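24 April 2026
Glaze bench, batch 35 (celadon, third attempt)

Opened the Witeck kiln at 8:30 and found the usual: one beautiful test tile, on the bottom shelf, at the back, where I had put it because I'd given up on it. Everything on the top shelf has crawled. The glaze pulled away from the rims and sat down in fat beads, like it was waiting for a bus.

Fired to 1242 C, hold of 7 minutes, same as the December batches. So the schedule is off the hook, much as I'd like to blame it. The cones agree with the controller for once.

What changed since December: new bag of kaolin from Lusance, and I went back to tap water because the Gatero filter needs a cartridge and I have been meaning to order one for a season. Mei-kuen Chiang thinks it's the kaolin. She also thinks I sieve like a man stirring soup, and she may have a point. The top-shelf tiles were dipped late in the day, from the bottom of the bucket, and that slop was thick enough to hold up a brush.

Dry weights for the record: 300 g batch, weighed on the good scale, no additions except a pinch of bentonite. I did write "pinch" in the log. I know. 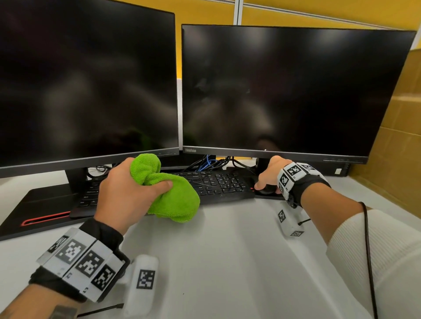

Could the crawling come from dust on the bisque and have nothing to do with the glaze?

It could, and the cheap way to find out is to wipe half of the next tiles with a damp sponge, leave the other half alone, and dip them all from the same bucket within the hour.

Plan for Monday, then. Half wiped, half not, marked on the back in iron oxide so I can't fudge it later. Calcine half of the new kaolin too, but in a separate batch. Changing both at once is how we got the brown mystery of last year, which Dhillon still wants repeated for their shop and which I still can't make.

Mei-kuen wants the good tile for the wall. I want it for the saw, to look at the section. We settled on a cut down the middle, so each of us now gets half of what we asked for.

Kiln wash on shelf two is flaking again. Scraped it, recoated, left the shelf by the door to dry. Whoever needs the door can go around.

Still to order: cartridge, cones, another 80 mesh sieve.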